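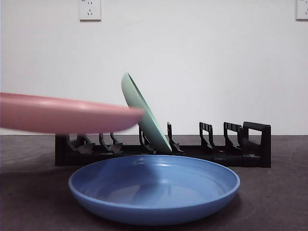

I have been meaning to write up the Eichhorn Ester gripper kit since October, and every time I sat down to do it I ended up going back to the workshop for one more go with the plates, so please forgive the length of what follows (I have rather a lot saved up!). For anyone coming to it fresh, the Ester is a bolt-on gripper for small hobby arms, sold in this country by Dundance, and I paid £252 for mine with the long fingers included. The task I set myself was unstacking plates and putting them in a dish rack, which sounds like nothing at all until you try to get something as wide and shallow as that green plate to stand in a slot between two tines. It leans over to the right when it's in, and I have decided I can live with that. I do it at my own kitchen sink, after all.

The box arrives beautifully packed, with the screws in little labelled bags and a printed booklet that is warm and friendly for its first half and then becomes very brisk indeed just as you reach the wiring. I built mine over several evenings at the Kesstead shared workshop, where there is good light and usually somebody with a better screwdriver than mine. Sabine Heitmann very kindly sat with me through the wiring chapter, and spotted that I had the connector in upside down, which would have been an expensive mistake. If you have put a kit arm together before you could manage it in an afternoon. If you haven't, take your time, and do the fingers last whatever the booklet tells you, as they get in the way of everything.

I love the fingers, I must say. They are matt black and taper right down to a narrow point, and that shape is what lets them reach in at the edge of a plate when it is sitting on top of another one. I had tried a pair of stubby padded ones before these and they simply pushed the whole stack across the table, over and over, until I lost patience.
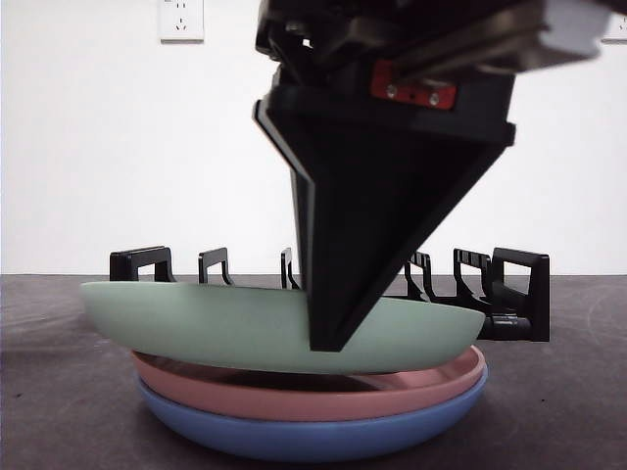 Fingertip on the top plate, with the pink and the blue still underneath.

The little red plate on the front is a lovely cheerful touch among so much black, and the two screws in it are easy to get at when the rest of the arm is in place. I wish the same could be said of the ones round the back! I have to take off a bracket to reach them, then put the bracket back, then remember which way round it went.

Now, how does it do with real crockery? Very nicely, with some grumbles. The stated load is up to 300 grams, so do put your plates on the kitchen scales before you get carried away. Mine are light, and the gripper holds them without complaint. The trouble comes in the lift. A plate will tip as it comes up off the one below, with one side rising well before the other, and if your next move is a quick one the tilt gets worse. Slowing everything down helped enormously. So did setting the approach a touch off the centre of the stack, which was Sabine's suggestion and one I resisted for a whole evening out of pure stubbornness.

I keep a log of every attempt, good and bad, and it stands at 1464 as I write, which is a silly number of plates by anybody's reckoning. Over all of that I have worn through 3 fingertip pads. Dundance had new ones to me promptly, though I do think a spare set ought to come in the box at this price. The gripper itself feels as tight as it did when I finished building it, and the motor is quiet enough that I can have the radio on low beside it.

The software I am less fond of. It works, but the settings for grip force are tucked away behind two menus, and they go back to the default whenever you update, so write yours on a bit of card and tape it to the bench. I've done exactly that, having nearly thrown a plate at the wall the first time.

Would I buy it again? Yes, and with the long fingers. I'd allow a bit more for the pads, and I'd ask Eichhorn, very politely, for a second edition of that wiring chapter. Next I want to try it on bowls, which Sabine thinks is asking for trouble.

Serena Parisi
November 27, 2021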